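Visiting the Endeck Robot Workshop
A guide for young visitors, ages 7 to 11

Welcome to the Endeck open day. Each January the workshop opens its doors to schools and families. This guide explains what you will see, what the robots are doing, and how you can take part. Please read it with a grown-up before you come.

What is a robot arm?

A robot arm is a machine that can bend, turn and reach. Like your own arm, it has joints. A joint is a place where two parts meet and can move. Your elbow is a joint, and so is your wrist. The main arm at Endeck has 6 joints and is named Lirer.

At the end of the arm there is a gripper. The gripper has two fingers that open and close. You have ten fingers, and you can feel with every one of them. Lirer has to manage with two, so it must be careful about where it puts them.

How does it know where things are?

A small camera is fixed near the gripper. It sends pictures to a computer, and the computer looks for shapes and colors. A cube has straight edges. A bottle is long and has a cap at one end. When the computer has found the object it wants, it works out how far the arm must move and which way the gripper should turn.

This is harder than it sounds. Bright light can make an object difficult to see, and a shadow can look like part of the object beside it. If the arm moves quickly, the picture may be blurred. Jamila Barua, who leads the demonstration, will explain how the team teaches the computer to deal with these problems.

What happens at the demonstration?

The demonstration begins at 9 in the morning and is repeated through the day. Everyday objects are set out on the floor, and the arm is asked to pick up one of them. Sometimes it succeeds the first time. Sometimes it misses and has to try again. The team keeps a record of every try, including the misses. Last season the record reached 935 tries, and 373 of those were made with cubes.

Habibur Marikar will invite visitors to guess which object the arm will find hardest. Soft things can squash or slip. Round things can roll away. Small blocks that touch each other leave very little room for a finger to fit between them.

Rules for visitors

Stay behind the yellow line while the arm is switched on.
Do not throw or roll anything toward the robot.
Tie back long hair and tuck in scarves.
If you hear the bell, stand still and listen to the staff.
A red button on the wall stops the arm at once. Only staff may press it, unless there is an emergency.

Try it yourself

In the Hollisura Room, next to the main hall, Dilani Munasinghe runs a table where you can be the robot. You will wear a mitten, close one eye, and use a pair of kitchen tongs to pick up objects while a partner tells you where to move. Your partner may only say "left," "right," "forward," "back," "open" and "close."

Words to remember

Joint: a place where two parts meet and can move.
Gripper: the part of a robot that holds things.
Program: a list of instructions that a computer follows.

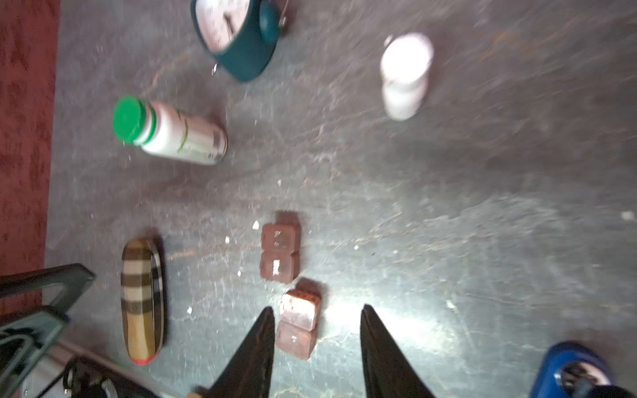
Questions are welcome at any time during your visit. If you think of one after you get home, ask your teacher to send it to Slavica Leka at the Endeck visitor desk. Answers are posted on the school visits page at the end of the month.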